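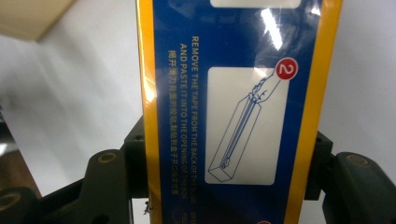
Soup tips, mostly for using up what's in the fridge

Been meaning to put these in one place for ages. Soup three or four times a week in our house, lunch mainly, and I get asked the same things over and over so this is the lot. No order to it.

We use cookies to make this site work and to see which pages get read. Accept / Manage settings

Start with the onions. Low heat, lid on, a good pinch of salt, a splash of water if they catch. Fifteen minutes at least. Most thin-tasting soup is onions that got five minutes and a high flame. Do a double batch and freeze half in an old marge tub, then next time you've got a head start.

Peelings. Carrot tops and ends, leek greens (wash them, then wash them again), parsley stalks, mushroom stems, the outside bits of celery. All in a bag in the freezer. When the bag's full, cover with cold water, simmer forty minutes, strain. That's your stock. Keep out anything from the cabbage family, it makes the whole kitchen smell like a school. Potato peel I don't bother with either, goes cloudy.

Bread. Stale ends go in the pot with tomato soup, torn up, ten minutes before you blend. Thickens it better than flour and no lumps. Seeded loaf is fine but you'll be picking seeds out your teeth. Otherwise cube it, oil, salt, hot oven for eight minutes and you've got croutons. They keep 5 days in a jar if they're properly dry right through. If they've gone soft put them back in for a couple of minutes.

Parmesan rinds - save every one. Freezer again. Drop one into anything with beans or barley and fish it out at the end. It will stick to the bottom of the pan if you forget to stir. Ask me how I know.

Too salty. The potato trick doesn't do much, sorry. Add water, or unsalted stock, or a tin of tomatoes if it suits, and then more of the veg. A squeeze of lemon helps it taste less salty but the salt's still there. Best thing is to season at the end, escpecially if there's bacon or a rind in it.

Too thin. Take out a ladleful of the solid stuff, blend that, put it back. Or a handful of red lentils, twenty minutes more. Or just take the lid off and leave it alone.

Too bland and you've already salted it. Then it wants something sharp. Lemon, a teaspoon of cider vinegar, a spoonful of the liquid from the gherkin jar. Taste after each bit. Lentil soup nearly always wants vinegar, nobody believes me till they try it.

Blending. Let it cool a bit first. If it's a jug blender, half full at most, take the little cap out of the lid and hold a folded tea towel over the hole. Hot soup in a full jug with the lid clamped on will go up the wall. Stick blender, keep the head right under the surface and switch it off before you lift it. Don't blend potato for long, it goes like wallpaper paste - mash it by hand and stir it through instead.

Pan. Mine is a 2 handled Tzanetos stockpot, bought second hand, heavy base. You want the heavy base. Thin pans catch. If it does catch, DON'T scrape. Pour the good soup off the top into another pan straight away and leave the burnt layer where it is. Then soak the burnt pan overnight with bicarb and hot water and it mostly lifts off.

Herbs. Woody ones in early (thyme, rosemary, bay), soft ones at the very end, off the heat. A bunch of coriander going limp in the drawer: chop the lot, stalks too, pack into an ice cube tray, top up with oil, freeze. One cube per bowl. Same with basil in August when the Sosden market has it by the armful. Goes a bit dark, tastes fine.

Squash. Roast it with the skin on. Halve, scoop, cut side down on a tray, an hour, then spoon the flesh out. Saves your wrists and your fingers. Roasting gives you more flavour than boiling too.

Cream, yoghurt, creme fraiche. Heat off first. Yoghurt splits if you look at it wrong, so put a spoonful of hot soup into the yoghurt, stir, then tip that into the pan. If it's split already, blend it, it'll look better.

Pasta and rice. Cook seperately if you're keeping any soup for tomorrow. They drink all the liquid overnight and you come down to a pan of stodge. Did this with a minestrone for eight people once. Had to serve it with forks.

Cooling and freezing. Don't leave the big pan out all evening. Split it into shallow tubs, it cools far quicker, and get it in the fridge inside a couple of hours. Three days in there, three months in the freezer. Leave a gap at the top of the tub. Freeze flat in bags if you're short of room, then stand them up like books. LABEL THEM. Everything orange looks the same frozen. Potato goes grainy when it thaws so blend those ones again.

Reheating - till it's properly bubbling all through, stir halfway if it's the microwave. Only the once. So take out what you'll eat and leave the rest frozen.

Flask for work. Fill it with boiling water, lid on, five minutes, tip out, then the soup goes in. Makes a huge difference by lunchtime.

Will do one on stews when I get a minute. Dumplings need a page to themselves.

1,767 shares | 2 comments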